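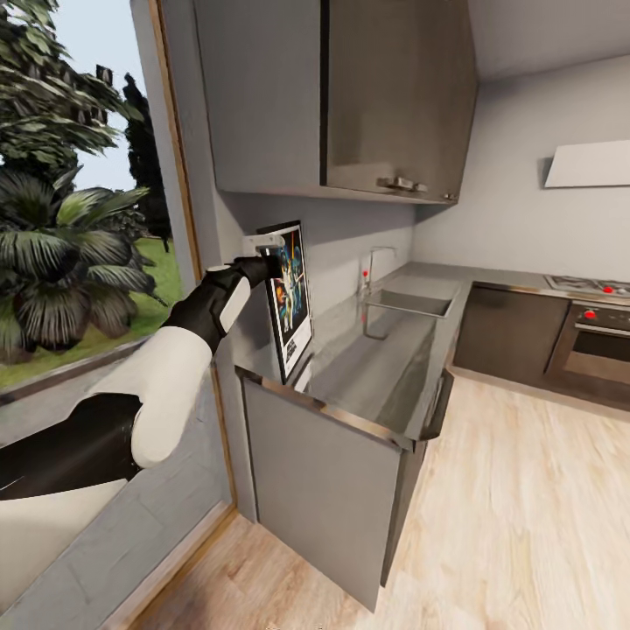 Kitchen robots at work: your questions answered

Which sites have the robot arms?
Helusbridge and Jedbridge. Henenness follows in March.

What does the arm do?
It moves light items off worktops and puts them back. It doesn't cook or handle knives.

Will anyone lose their job?
No posts are being cut. Kitchen assistants at both sites keep their present hours and pay until at least December. If your duties change, you will get a new job description to read and sign first.

Do I have to work with it?
Everyone on the kitchen rota does the training, which takes 70 minutes in paid time. You can ask for shifts without the arm for your first month.

How are new tasks tested?
In simulation. A task needs 1,000 clean runs in the model kitchen before we try it on site. The latest one, moving a framed poster on a steel worktop, is still in testing.

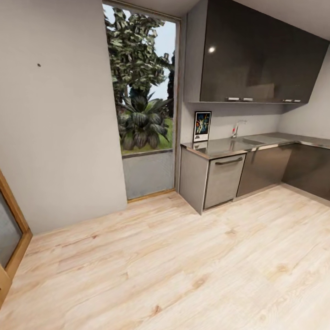 Workplace Automation Team, Desjardins

Does the model match our kitchen?
Not exactly. Tell us if your sink, hob or cupboards are laid out differently and we will check before the arm is switched on.

Does it record staff?
It logs its own movements and faults. The logs are not used for appraisals.

What if it stops in the middle of a job?
Press the stop button, keep clear and ring extension 135. Don't pull anything out of the gripper.

Who do I speak to about my hours?
Your line manager, or your union rep if you prefer.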